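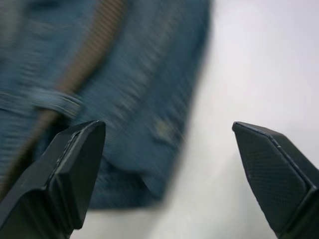

Figure 3. Blue denim garment, with a tan-brown strip running diagonally through it.

4.2 What players did with the welcome bonus

I'll admit I went into the Paltden data expecting the bonus size to matter most. We had 2126 new accounts across the three bingo sites (Festby, Paltden and Bainbridge), and I'd pencilled in a nice tidy slope from small offer to long stay. No such luck! Of those accounts, 431 never touched the bonus at all, and when I went back through the chat logs a fair few of them were happily playing the penny rooms on their own money.

Festby was the odd one. Its offer was a flat $50, the wagering terms were written in plain English, and its players favoured the evening rooms over the pokies by a wide margin. I don't want to lean too hard on that, because Festby also changed its lobby colours in February, right in the middle of our sampling window (thanks, Festby). The Herstead survey items on site theme are taken up in Section 4.3.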